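Review: Povstead Cell Practice Pack, second edition

Reviewed by Hazel Ridgeway

Povstead sells this as a rulebook with scenes attached. You get a written code of practice for pick-and-place work with a single arm, a set of simulated tabletop scenes to try the rules in, and a blank record sheet you can change to suit your own site. It is aimed at small firms and colleges that already have an arm, or are about to get one, and want a sensible set of house rules before anyone starts writing programs.

I used it over most of July with Moataz Abdel Hamid, who looks after our training cell. We had been working from a folder of notes that went back to the old Lindqvist arm, and half of them no longer applied. I wanted to know whether the pack could replace the folder. Mostly it can.

The scenes are kept very plain. The one we used most has two white tables pushed together, a teal object with angled faces and a small red apple. The rules for this scene ask you to write down which item is the target, which item must be left alone, and where the arm stops before it goes in.
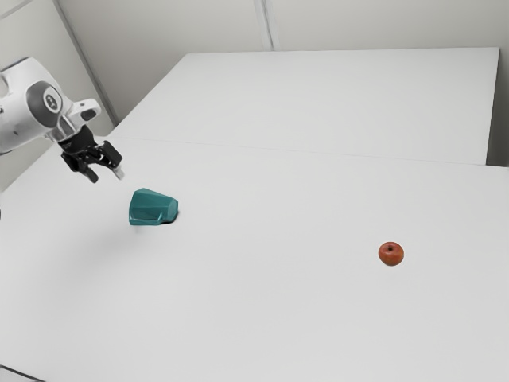 RULES AND PAPERWORK

The code itself is well written. Each rule is a sentence or two, followed by a short note on how to check it. The approach rules were the most useful to us. Stop clear of the target with the fingers open. Confirm the target before going lower. Agree the slow speed in writing and do not change it at the bench. Moataz had been telling students the same things for years, but it helps to have them on paper with a rule number next to them.

The section on stopping points is the best part. It makes you name a hold position for every move and say who is allowed to release the arm from it. Our old notes only named the start and the finish. We found two programs with no agreed hold position at all, and we have since fixed both.

I was less happy with the section on clearances. It tells you to keep a gap between the gripper and anything that is not the target, but leaves the size of the gap to you. I understand why, as grippers differ, but a worked page would have helped. Everaldo Toledo, who writes our risk assessments, ended up drafting one himself, and it took him longer than the rest of the paperwork put together.

Hollow items get a page of their own. If a finger is to go into or around an opening, the record sheet wants the angle of the item, the side you came in from and the point where you would call it off. The pack also asks for a close view to be saved with the sheet as well as a wide one, and I would now insist on that for any job. With only the wide view you can argue all afternoon over where a fingertip was. 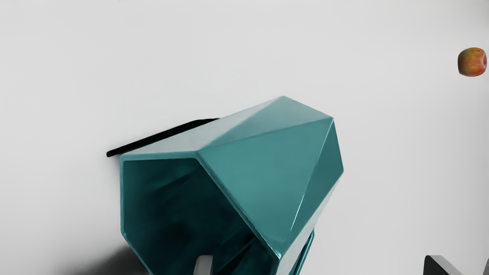
Saving both views does make for bulky records. Our folder reached 262 entries before we agreed a naming rule, and the pack has very little to say on how long to keep them. We settled on holding everything until the next yearly check and then keeping only the entries where something was changed or stopped. Margit Sundqvist at Curnasura, who uses the same pack, told me they keep the lot.

The search box on the record viewer is poor. It looks at titles only, so if someone has typed "apple" in the notes field you will not find it. Sorting by rule number works properly.

A word on what the pack does not cover. It says clearly, on the first page, that passing a rule in simulation does not clear it for the real cell. You still need your own risk assessment, your own guarding checks and a slow run with a trained person at the stop button. I would have liked that repeated at the end of each section, as new starters tend to open the pack in the middle. We printed it on a card and stuck it to the monitor.

Setting up took a morning. The scenes loaded without trouble on the two machines we tried, though the older one was slow to draw the close views. Help by email was polite and came back the next day – twice with an answer and once with a link to a page I had already read.

Price: 972 for a single site, one payment, with changes to the code included until the third edition. The college licence is 3000 and covers any number of seats. We bought the single site one.

Good points: short rules, clear checks, hold positions done properly, record sheet can be edited.

Bad points: no worked page for clearances, weak search, thin advice on keeping records.

Score: 4 out of 5. I have asked Povstead about the clearance page and will add their reply here if they send one.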